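Maja Urbańczyk
Thread: Vorführtag bei Plullero, Werk Wirthorpe. Thema Montage von Elektrokleinteilen mit einem Arm. Notizen in der Reihenfolge, in der ich sie aufgeschrieben habe. 1/28
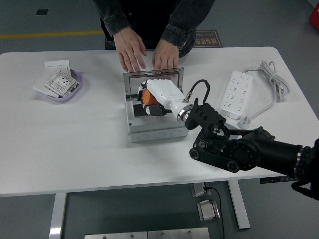

2/28
Anlass: Plullero hat im Oktober die Halle für Integratoren und ein paar Leute aus dem Schaltschrankbau geöffnet. Ich war für unsere Fertigungsplanung dort. Wir bestücken Klein- und Abzweigdosen bislang komplett von Hand und prüfen, welche Schritte sich auslagern lassen.

3/28
Ablauf: 9 Uhr Sicherheitseinweisung, danach vier Stationen, nachmittags Fragerunde mit der Entwicklung. Wer wollte, konnte an den Stationen stehen bleiben. Ich bin fast den ganzen Vormittag an Station 2 geblieben, Arbeiten in der offenen Dose.

4/28
Die Dose: graues Kunststoffgehäuse, transparenter Klappdeckel, vorne runde Ausbrechöffnungen. Der Deckel ist für den Arm lästiger, als man denkt. Er steht hochgeklappt nach hinten und begrenzt die Anfahrt von dieser Seite.

5/28
Der Arm kommt deshalb von der Seite und schräg. Werkzeugachse geneigt, Spitze im Gehäuse. Senkrecht von oben wäre für die Kraftregelung einfacher, kostet laut Haruto Onishi (Applikation, Plullero) aber Sicht auf die Fügestelle.

6/28
Werkzeug: weißer zylindrischer Endeffektor, über einen verchromten Kupplungsring an die schwarze Greiferhalterung gesetzt. Ein dünnes Kabel läuft in einer Schlaufe von der Halterung zu einem kleinen Stecker oben auf dem weißen Gehäuse.

7/28
Die Kabelschlaufe habe ich angesprochen. Frei geführte Leitungen am Werkzeug sind bei uns regelmäßig Ausfallursache Nummer eins. Antwort Onishi: Für den Vorführaufbau akzeptiert, in der Serie innenliegend. Einen Termin dafür hat er nicht genannt.

8/28
Aufgabe an der Station: Mit dem Endeffektor ein orangefarbenes zylindrisches Bauteil im Gehäuse anfahren und mit definierter Kraft andrücken. Kein Schrauben, kein Klemmen. Klingt nach wenig, ist in der engen Dose aber der Schritt, an dem unsere eigenen Versuche hängen geblieben sind.

9/28
Grund bei uns: Das Gehäuse gibt nach. Kunststoffwand, keine Aufnahme, Lagetoleranz im Millimeterbereich. Wer da rein positionsgeregelt arbeitet, drückt entweder daneben oder verschiebt die ganze Dose.

10/28
Plullero regelt in der letzten Phase auf Kraft und sucht die Kontaktfläche mit einer kleinen Spiralbewegung. Verfahren ist bekannt. Neu war für mich, dass die Suchparameter pro Bauteil abgelegt und nicht pro Station eingestellt werden.

11/28
Zahlen laut Aushang: 2539 Andrückzyklen im Dauerlauf, davon 155 mit mindestens einem Suchlauf. Wie viele davon am Ende trotzdem abgebrochen wurden, stand nicht dabei. Auf Nachfrage: wird nachgereicht.

12/28
155 von 2539 sind 6,1 Prozent. Für einen Aufbau ohne feste Werkstückaufnahme finde ich das brauchbar. Für eine verkettete Linie wäre mir die Streuung der Taktzeit zu groß, jeder Suchlauf verlängert den Zyklus.

13/28
Inmaculada Pastor (Prozesssicherheit, Jundaveo) stand neben mir und hat gefragt, ob die Dosen im Dauerlauf aus einer Charge kamen. Ja, eine Charge, ein Lieferant. Damit ist die Zahl nur begrenzt übertragbar. Gute Frage, hätte ich vergessen.

14/28
Material an der Station: Neben der Dose liegen eine flache fliederfarbene Schale mit Schalterabdeckung und Steckdoseneinsatz sowie eine weiße Steckdosenleiste mit gebündeltem Kabel. Alles auf derselben weißen Tischplatte wie die Dose.

15/28
Eine Zuführung im klassischen Sinn gibt es dort nicht. Kein Vibrationstopf, kein Blister. Mayu Ueda (Software) erklärte, der Ansatz solle ausdrücklich ohne Sortierung auskommen. Die Teile werden per Kamera lokalisiert, Greifpunkte kommen aus der Bauteilbibliothek.

16/28
Bibliothek umfasst derzeit 226 Einträge, überwiegend Installationsmaterial: Schalter, Einsätze, Dosen, Abdeckungen. Neue Teile werden aus CAD angelegt. Ohne CAD geht es über Scan, dann mit manueller Nacharbeit an den Greifpunkten.

17/28
Unsere Teile liegen nur teilweise als CAD vor. Gerade die älteren Einsätze haben wir als Zeichnung auf Papier. Das wäre vor jedem Pilotversuch ein eigenes Arbeitspaket und steht in keinem der Angebote, die ich bisher gesehen habe.

18/28
Weiße Teile auf weißem Tisch: für Bildverarbeitung eigentlich ungünstig. Laut Ueda hilft ein Tiefenbild, die Kanten der flachen Abdeckungen bleiben trotzdem schwierig. Eine dunkle Unterlage wäre die billigere Lösung. Stimmt sie zu.

19/28
Leitungen sind weiterhin der offene Punkt. Das Bündel einer Steckdosenleiste lässt sich greifen, ein loses Ende mit Stecker nur bedingt. Dafür gab es einen Film aus dem Labor, keine Livevorführung. Ich bewerte Filme grundsätzlich nicht.

20/28
Sicherheit: Bei Station 2 steht Personal direkt am Tisch, Hände an der Kante. Betrieb mit begrenzter Kraft und Geschwindigkeit. Risikobeurteilung gilt für den Vorführaufbau mit genau diesem Werkzeug. Jeder Werkzeugwechsel heißt neu beurteilen.

21/28
Das wird in Verkaufsgesprächen gern verkürzt. Der Arm allein sagt über die Anwendung nichts aus. Ein scharfkantiges Teil in der Spitze, und der Abstand von Mensch zu Gehäuse muss anders betrachtet werden. Pastor hat dazu zwei Folien, ich frage, ob ich sie teilen darf.

22/28
Station 3 kurz: Verpacken von Abdeckungen in Kartons, Technik von Furukawa. Solide, schnell, für uns nicht relevant. Station 1 (Etikettieren) und Station 4 (Endprüfung) habe ich nur im Vorbeigehen gesehen, dazu schreibe ich nichts.

23/28
Fragerunde, Punkt Umrüsten. Dwayne Van Dusen (Vertrieb) nannte 20 Minuten für einen Wechsel auf einen anderen Dosentyp. Onishi hat das präzisiert: 20 Minuten bei vorhandenem Bibliothekseintrag, sonst ein halber Arbeitstag. Zweiteres ist für unsere Losgrößen der Normalfall.

24/28
Punkt Protokollierung. Kraftverlauf wird pro Zyklus gespeichert und lässt sich exportieren. Ich durfte in einen Datensatz mit 1739 Kurven schauen. Kontaktbeginn gut erkennbar, Rauschen in der Haltephase höher als erwartet. Könnte vom Tisch kommen, könnte vom Sensor kommen.

25/28
Ueda tippt auf den Tisch. Gestell aus Metallbeinen. Gegenprobe auf einer schweren Platte hat sie zugesagt, Daten gehen dann an alle, die sich eingetragen haben. Wenn sie kommen, hänge ich sie hier an.

26/28
Meine Einschätzung für unseren Bereich: Andrücken und Einlegen in offene Gehäuse halte ich für pilotfähig. Verdrahten nicht. Deckel schließen wurde nicht gezeigt, auch auf Nachfrage nicht. Gerade das Schließen wäre bei uns der Schritt mit der höchsten Stückzahl.

27/28
Nächster Schritt: Wir schicken drei Dosentypen nach Wirthorpe, davon einen mit undurchsichtigem Deckel und einen, bei dem die Ausbrechöffnungen schon offen sind. Dazu zwei Chargen je Typ, siehe Post 13. Kriterium ist die Abbruchquote, nicht die Taktzeit.

28/28
Nachtrag, da mehrfach gefragt: Nein, Preise wurden keine genannt. Ja, Fotografieren war an Station 2 erlaubt, an Station 4 nicht. Fragen zur Kraftregelung gern hier drunter, zu Lieferzeiten bitte direkt an Plullero.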